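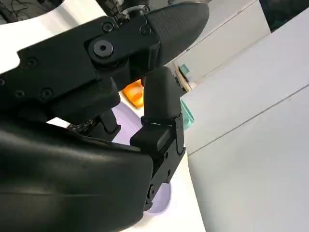
black on black, hex bolt at the joint

dampsocks40
Posted January 24, 2023
Has anyone tried the Friesen ceiling airer, the kind with the pulley? My Fastico floor rack left rust marks on two pillowcases and I'm done with it. We're in a small apartment and I dry everything indoors from October on, so it gets used a LOT.

Ikberg_mom
We have the Friesen and I love it! Warm air sits up high, so jeans are dry by morning (well, most mornings). You do need to find a joist though, don't just trust the drywall plugs.

lintroller271
Have to disagree. I had one and got tired of ducking under wet sheets every time I went to the kitchen. Went back to a plain wooden rack from Sisatura, paid $40, no rust and it folds flat behind the door.

Ikberg_mom
Wood went moldy on me in one winter, but our laundry room has no window so maybe that's why.

lintroller271
Yeah, that'd do it. Mine's next to a radiator.

dampsocks40
No radiator here, just baseboard heat. How low does the pulley one come down? I'm short lol

Ikberg_mom
Mine comes down to my waist. The cord is long, you tie it off wherever you want on the cleat.

dampsocks40
OK that sounds doable. Going to go knock on the ceiling and look for a joist tonight.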